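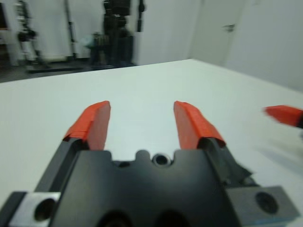
Cleaning and Resetting a White Tabletop

A white top shows every crumb and ring, so it pays to clean it the same way each time. The whole job takes 12 minutes on a table 31 inches deep.

What you need
Two soft cloths
A bowl of warm water
Mild dish soap
Baking soda

Steps
1. Move everything you can lift onto a chair or the floor.
2. Brush crumbs toward you with a dry cloth and catch them in your hand.
3. Put a few drops of soap in the water, dip the second cloth and wring it out well. It should be damp – not dripping.
4. Wipe in straight lines from the back edge to the front. Rinse the cloth after every few passes.
5. For pen or coffee marks, mix a little baking soda with water and rub lightly with a fingertip. Try a corner first if the top is painted.
6. Wipe again with plain water, then dry with a clean cloth.

Check the surface from a low angle by a window. Streaks usually mean too much soap, and one more pass with plain water will take them off.

Leave the top bare for 25 minutes before putting paper on it.

Posted by Ebenezer Ayaaba in Tables and Desks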